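Section 4. Getting the bin ready for a sorting shift

I wrote this section for the people who used to sort returns by hand and now look after a Tulo cell instead. I was one of them, so if it sounds like I'm talking to you over the bench, I am. The Vikby manual covers the wiring and the software. What follows is the daily stuff.

1. Press pause on the panel and wait for the amber light. Don't reach in on green, even for a second, even if the arm looks parked.

2. Check both clamps at the back corners of the bin. Give the bin a good shove with your palm. If it moves at all, tighten the clamps and run the position check (menu 3, then Locate).

3. Look at the tape marks on the left side of the table. If one is peeling, put fresh tape exactly over the old piece before you pull anything up.

4. Tip in the mixed items from the tub, no more than 50 at a time, and spread them with your hand so they aren't stacked. I know it's tempting to dump the whole tub and go get coffee - please don't, the picks get slow and you'll be back in ten minutes anyway. 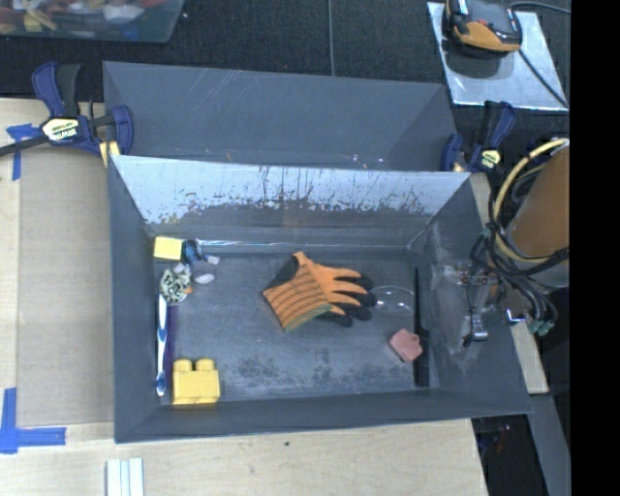 A glove on the bin floor takes the most patience, along with anything clear. The cell will try a see-through item three times and then leave it for you. Small blocks and a toothbrush are everyday picks, and you can let it get on with those.

I did wonder if I was the only one who felt odd about handing over the easy ones, but a reader of the first draft wrote back that the easy ones were what had kept her hands busy while she talked to the next bench, and could the guide please say where the talking goes now. Fair question! On our floor we moved the two stools together, so one person can watch two cells and still have company. I'd set yours up that way too.

5. Press resume and stay for the first few picks. If the arm hesitates over the same spot twice, pause and turn the item over.

6. At the end of the batch, clear out whatever is left and enter it on the Leftovers screen. Code 317 means "couldn't grip" and covers nearly everything.

Note: Your old hourly target of 400 doesn't apply at a cell. If a Purnach handheld still shows it, ask your lead to switch your profile to Cell Operator.

Caution: Keep sleeves and lanyards away from the cables on the right side of the bin. If a cable is hanging over the wall, pause first, then call maintenance on 3422 - don't tuck it back yourself.

Wiping down the bin floor is in Section 5.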